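Manuela Marras had keys to Pitside because she paid thirty-four dollars a month for them, and she used them mostly at night. The workshop had been a parts depot once. The rack was still there, with its steel rails and its rollers and the blue crates that nobody had claimed. She put her own two tubs, the blue one inside the pink one, on the upper shelf beside the stack.
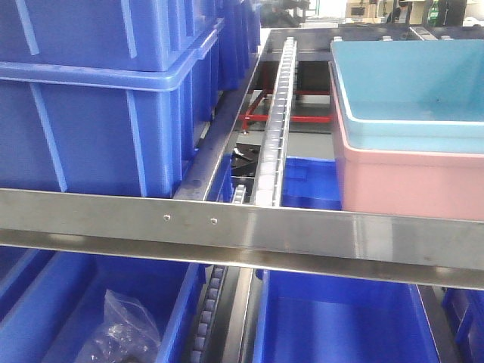 Trorkeck, 2 June 2018

The arm went by the name of Delaunay. Yayra Tetteh had called it that in April, after a teacher she didn't like, and it stuck.

"What does it have to do?" Yayra asked.

"Pick up a tub by the wall," Manuela said. "Lift it. Put it down where I tell it."

"And then?"

"And then the other one."

Yayra pulled the stool over and sat with the laptop on her knees. Manuela set the tubs side by side on the white table, pink on the left, and stepped back. She had rewritten the approach 30 times. Her brother said she could have carried every crate in the building by now – he said it each time he called.
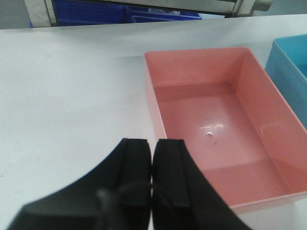 "Slower," Manuela said.

"It's at the slowest."

"Then stop it there and let me think."

Yayra stopped it. A truck went by outside and the window buzzed. Manuela read line 419 twice, changed one number, and changed it back.

"You're scared of it," Yayra said.

"I'm scared of buying another motor."

She took the other number again and saved it. Yayra looked at her, and she nodded. 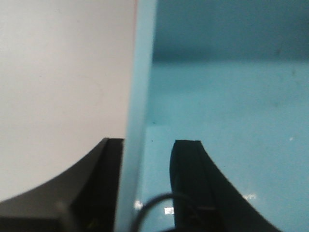 Delaunay at a blue wall, Pitside workshop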